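Home Essays Household Letters About Subscribe

On the Care and Retention of Household Textiles

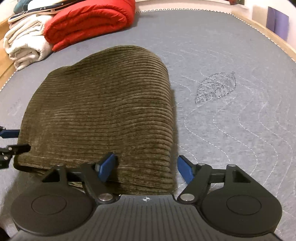
Olive-brown ribbed fabric, folded, on a light gray mattress.

It has been the practice of this household for many years to review its stored textiles each March. The present essay sets out the principles by which that review is conducted, the changes adopted this year, and certain matters which remain open. Several readers wrote after last year's entry on table linens to request a fuller account, and I am pleased to provide one.

The review covers bedding, curtains, towels, table linens, winter clothing, and uncut yardage. It does not cover rugs, which are governed by a separate schedule and were addressed in an earlier entry. At the close of this year's review the register stood at 277 items. Of these, 36 were marked for disposal and 80 for repair. The remainder were returned to storage without remark.

The register

The register is a bound ledger. I have been asked on a number of occasions whether a spreadsheet would serve the purpose better. A spreadsheet was in use for two years and was discontinued. Entries were made late, or were made twice, and the file could not conveniently be consulted while standing on a stepladder in front of the linen closet. The ledger hangs from a nail inside the closet door and is written up in pencil.

Each entry records the item, the fiber where known, the shelf, and the month in which it was last washed. A final column is reserved for condition. The terms permitted in that column are "sound," "worn," and "failing." Earlier volumes contain remarks such as "nice" and "Grandmother's, I think," and these proved difficult to act upon.

Storage

Folded textiles should be refolded along different lines at least once a year. A crease left in one position will weaken the threads along it, and in cotton sheets of any age the damage will be seen first at the corners. Heavy ribbed and pile fabrics require particular attention. Corduroy and velvet should be folded as few times as their size allows, with the pile outward, and should never be placed at the bottom of a stack. Where a rod of suitable strength is available, rolling is to be preferred.

Shelves in this house are lined with undyed cotton sheeting, replaced when it yellows. Plastic bins were withdrawn from general use following an unfortunate summer in which two wool blankets acquired an odor that no amount of airing would remove. One bin has been retained for the tent.

Cedar blocks are renewed by light sanding. I make no strong claim for their effect upon moths. Clean wool, well brushed and checked often, has given us far less trouble than any wool we put away in haste and trusted to the cedar.

Repair

The 80 items marked for repair are divided between work which may be done at home and work which must be sent out. Loose hems, missing buttons, and small seam failures are done at the kitchen table during the evenings of late winter. Larger work is sent to Mr. Aiguo Shao, whose shop on Vevden Street has handled our curtains for eleven years. Mr. Shao does not give estimates by telephone and I would ask readers not to request them. His view, which I have come to share, is that a lining should be replaced before it fails completely, and that most customers arrive a year too late.

It should be noted that repair is not always the economical course. A fitted sheet whose elastic has perished may be given new elastic once. We did so twice with a set purchased in Stelitton, and the cloth itself gave way within the season. That set has now been cut into dusters.

Disposal

An item is not disposed of in the month in which it is marked. It is placed in a holding basket until the first of June, and any member of the household may withdraw it during that period by initialing the ledger. This year three items have been withdrawn thus far, all of them towels and all by the same person.

Items which remain in the basket are sorted again. Those in sound condition are given away. Our usual recipient, the exchange room at Clarnura, accepts clean bedding and curtains but no longer accepts pillows. Worn towels are offered to the animal shelter. Anything left over is kept for rags, up to the capacity of one drawer. The limit of one drawer was proposed by my brother-in-law, Tianyou Meng, after he was asked to help move the rags to the present house, and it has been observed ever since.

Uncut yardage

The most persistent difficulty concerns fabric bought for a purpose and never used. The register for this year lists fourteen such lengths. I am responsible for twelve of them. The rule until now has been that yardage may be kept for as long as its intended use can be stated. This has been found too generous, as an intended use can always be stated.

From this year, each length will carry a paper tag giving the project and the month of purchase. Any length reaching its third review without having been cut will be offered within the family, and after that to the sewing circle. I had considered a term of two years. I was advised that two years would include the upholstery linen, and the term was extended.

Matters outstanding

The question of the guest bedding has been deferred. There are at present four complete sets for one guest bed, and opinion in the house is divided. The woolen curtains from the front room have been measured and await a decision on whether to line them again or to move them to the study, where the windows are smaller. Correspondence on the storage of down quilts is welcome, particularly from readers in humid climates.

The entry on rugs will be revised in the autumn.

36 comments 503 shares

This site uses cookies to remember your reading preferences. Accept Decline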